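Leblanc Household Automation Fund
Progress report, second period
Project: Avden (laundry and tidying tasks)
Prepared by: Hovik project office

Summary

The grant asks whether a low-cost arm can do ordinary home chores without someone stepping in. At the end of this period the answer is yes for a few of them, under conditions we set. Clothes folding is still the hardest of the seven chores on the list and took up most of our hours.

Work since the last report

We moved folding trials from towels to worn T-shirts in September. Towels had become too easy to tell us much: they are square and the arm can find a corner nearly every time. T-shirts have sleeves, collars and prints, and they bunch up when dragged.

We logged 243 T-shirt attempts against a target of 1000 for the full term. Of these, 47 ended in a fold our assessors would put in a drawer. Most of the rest failed at the first grasp, when the fingers picked up two layers or none. The second most common fault was a good first fold that came undone when the gripper let go.

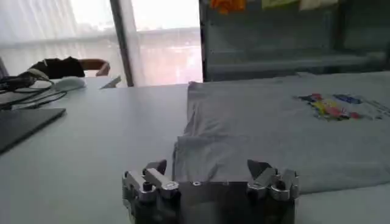 Folding work on a light grey T-shirt, near section folded over.

Wrinkles remain the main problem for the software. A crease in the cloth can look like an edge, and the arm will try to pick it up. Retraining on plain shirts helped a little with plain shirts. It made no difference on printed ones.

Other chores

Wiping a bench and putting cutlery in a tray are both steady enough to run without a person at the stop button. Loading a dishwasher has been put off until the Kirier wrist is repaired. The supplier has quoted a longer wait than we planned for.

Budget

Spending is slightly under forecast owing to the delayed repair. We ask that the unspent parts money be carried over.

Next period

T-shirt attempts will continue at a faster rate with a second bench. We will also time a person doing the same folds, as the fund requested, and report both sets of times together.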